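Nirine Completes Wind-Down of Yook Trading Accounts and Opens Second Claims Window

Nirine, the administrator handling the closure of the Yook digital asset exchange, has finished reconciling customer balances and will open a second claims window in April. The window applies to account holders whose balances were not confirmed during the first round.

The reconciliation compared Yook's internal ledger with on-chain records and with statements from its payment providers. A total of 114 wallets were examined. Of these, 68 held customer assets, 12 were used for fee collection and the remainder had been emptied before trading was suspended. All assets that could be moved have been transferred to segregated custody with Tullura.

Balances have been valued at the price recorded at the time of suspension. Staking rewards credited after that point have been removed from the ledger and do not form part of any claim. Where a customer held a negative margin balance, it has been set off against other holdings in the same account.

"The ledger and the wallet records did not agree at the start of this work, and the differences had to be traced entry by entry," said Manikandan Kulkarni, head of asset recovery at Nirine. "Customers will now see one confirmed figure for each asset, together with the entries used to reach it."
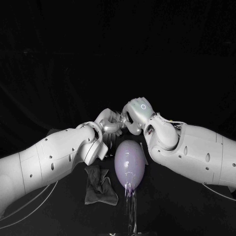
Claims procedure

Account holders will receive a notice by email containing a reference number and a link to the claims portal, which runs on the Anurik platform. Claims must be submitted through the portal. Postal claims will be accepted only from customers who have notified Nirine that they cannot use the online service.

Customers who agree with the confirmed balance need only accept it and complete the identity check. Customers who dispute a balance should upload transaction records in CSV or PDF format. Screenshots alone will not be treated as sufficient evidence.

Accepted claims below 300 pounds will be paid in a single instalment. Larger claims will be paid in stages as assets are realised. The rate for the first stage will be published on the portal before any payment is made.

Regulatory matters

Nirine has supplied the reconciled ledger to the relevant authorities and continues to respond to requests for information. It does not comment on the conduct of former directors of Yook.

"Custody records are updated each Thursday and passed to the administrator the same day," said Tharun Salian, operations director at Tullura. "No transfer leaves custody without written instruction from Nirine."

Nirine will not telephone customers to request passwords, private keys or advance fees. Any such approach should be reported through the portal.

Notes to editors

Nirine provides administration and asset recovery services to the financial sector. Tullura is an independent custodian and holds no claim against Yook. Media enquiries should be sent to the Nirine press office.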